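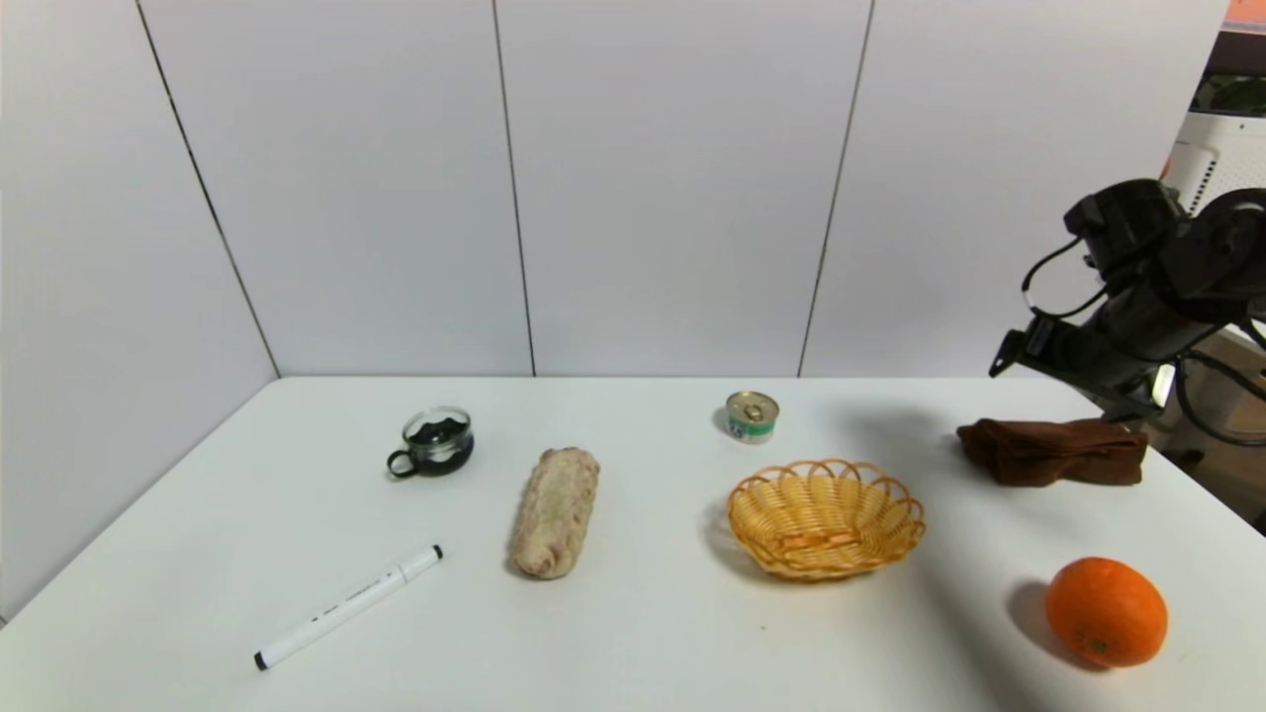 Gredness Plain Table

A table with four corners and a top. We have been selling it long enough to know that most people who land on this page have already looked at tables with drop leaves, hidden drawers and a place to charge a phone, and have come here to lie down for a minute. Welcome.

The Plain Table is white and rectangular. It does not extend. If you have more guests than table, that is between you and your guests.

We use cookies to remember what is in your cart. By continuing to browse you agree to this. Manage preferences

What it's for

Breakfast, homework, bills, jigsaw puzzles, the sort of argument that needs a surface to tap on. Our own tends to collect whatever people put down on the way to somewhere else: a bread roll, a tin, a marker pen, an orange that was going to be somebody's lunch. A white top makes all of this look more deliberate than it is. Put a shallow basket on it and you can call it a table setting.

It suits a pale room, where it more or less disappears, and a dark room, where it very much does not. Customers with patterned wallpaper have written to say it calms things down. One customer wrote to say it made the wallpaper look worse, and we have read that letter several times and can't find a flaw in it.

The top

The surface is smooth and wipes down with a damp cloth. Use a soft one. Scouring pads will leave fine scratches that you won't see until the sun comes in low, and then you will see all of them.

Ordinary spills are fine if you get to them the same day. Beet juice, turmeric and red wine should be dealt with sooner than that. Dry-erase marker comes off with a cloth and a little rubbing alcohol. Permanent marker mostly comes off, and "mostly" has been chosen with care. If there are children in the house, check which kind of marker you own before you need to know.

Hot pans need a trivet. Mugs don't, whatever your mother told you, though a coaster has never hurt anyone. We are asked every month whether you can cut directly on the top. You can. You'll be cutting on it for the rest of its life, too, in the sense that the marks stay.

Putting it together

The legs bolt on from below. There are 12 bolts, one wrench and a sheet of drawings with no words on it, which we used to apologize for until we tried writing the words.

Lay the top face down on a blanket. Start every bolt by hand before you tighten any of them. People who skip this step get three good legs and a fourth with opinions. Once it's standing, turn the feet until the wobble stops. If the wobble doesn't stop, try the table somewhere else in the room and see whether the floor is the problem. Old houses have a lot to answer for.

Two people can do the whole job in about half an hour. One person can do it in an afternoon and will mention it at dinner.

Load

The top is rated for 300 pounds, spread evenly. A person standing in the middle to change a light bulb is not spread evenly. We know you're going to do it anyway. Take your shoes off.

Goes with

Prisden bench. Same height range, same attitude. It tucks fully underneath, so the two together take up no more floor than the table does.

Virer stacking chair. Comfortable for the length of a meal and not much beyond it, a quality several hosts have thanked us for.

Balogun tray. Sold separately, and used mainly for carrying everything off the table in one trip when someone wants to eat at it.

Delivery and returns

The table ships in two cartons. They don't always arrive on the same day. If you get the legs first, please wait a little before calling; if you get the top first, same advice, and don't lean it against a radiator.

You have 200 days to send it back. We picked a long window because people kept moving house, or getting divorced, or buying a larger table. Keep the cartons if you have somewhere to keep them. If not, we can send new ones at cost.

Scuffed edges on arrival are on us. Send a photo of the edge and one of the carton, and quote your order number and the part number, 836, which is printed on the drawings sheet. Scuffed edges after a year are on you, and by then you will probably know exactly who did it.

Spare bolts are free. Ask for a few more than you need.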